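Workshop > Robot cell tips > Faults and stops

Lid dropped during the breakfast run - quick notes

Writing this up fast before the next shift. The Vevus arm let go of the pot lid early, twice in one morning, second time it hit the rim and chipped. Nobody hurt. Stefaniia Zakharchenko pulled the log, grip force was set at 262, should be 300. Somebody loaded the old Munteanu profile. Fix that first.

Before you restart:

- Breakfast machine unplugged at the wall. Not just knobs to zero.
- Check the finger pads. Grease = slip. Wipe, dry, wipe agian.
- Lid knob - is it tight? Ours had half a turn of play.
- Keep the pot handle out of the arm's return path. Reteach if it's even close.
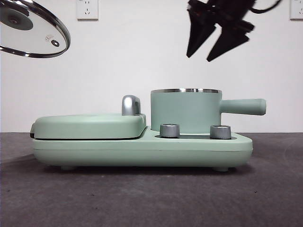
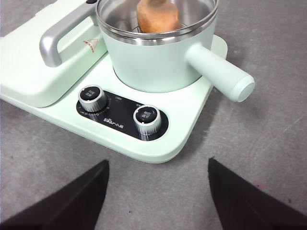
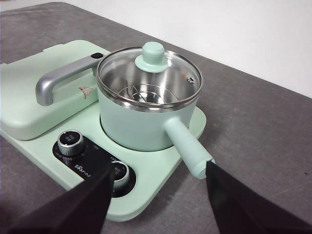
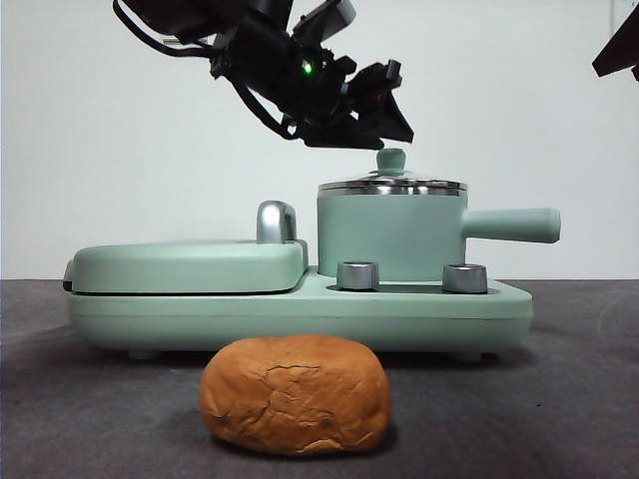 Mint-green breakfast machine, grill side on the left, pot on the right.

After that, dry runs only. No water, no heat. 32 lifts clean or you don't sign it off. Maximiliano Palma wants the sheet on the Brinness clipboard, not emailed.

If it drops one anyway: hit the stop, hands out till the arm is fully still, then look. Do not grab for a falling lid. Glass goes everywhere and the arm dosen't know you're there. Chipped lid goes in the bin, even a small chip.

Spare lids are in the Dastard cabinet, second shelf. Take one, write it down. New pads due in February, until then swap left and right if one looks worn.

Back to top | Contact the workshop desk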